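Talk notes, club evening, Mon 7 October. Keep it to 13 minutes, then questions.

**Opening**

- Subject is the Tuterbridge handball league and how the last round of the season gets scheduled.
- Ask who was at the Anura match in September. Wait for hands.
- Both teams had already qualified. Anura rested most of its starters. Almost 300 people paid to get in.

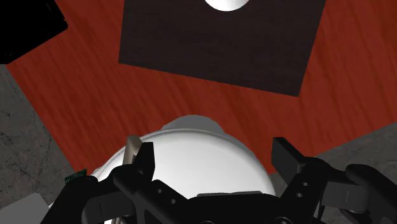

*Page last changed: September, after the league meeting*

**The problem**

- 3 matches in the final round, played at different times.
- Drustico played last and knew it only needed a draw. Say this slowly, people mix it up with the cup.
- No rule was broken. Don't suggest anyone did anything wrong.
- Smaller crowds hurt the home club, which keeps the gate money.

**What I would change**

- Start every final-round match at the same hour.
- Give the top seed home court in the semifinal, so finishing first is worth something.
- Baláž Hall holds 3,000. A full house there is a real prize for a club our size.

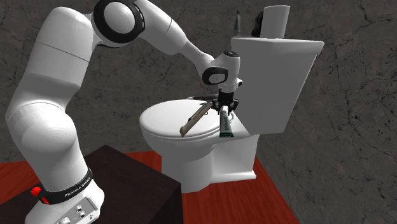
*Slide 2: white arm, dark gray wall*

**Likely questions**

- Referees: we have enough for a shared start time if the youth games move to the morning.
- TV: the local channel shows one match only. It would have to choose.
- Resting players: leave it to the coaches. A limit on lineup changes can't be enforced with injuries.

Skip the part on goal difference if time is short. Hand out the proposal sheet at the door.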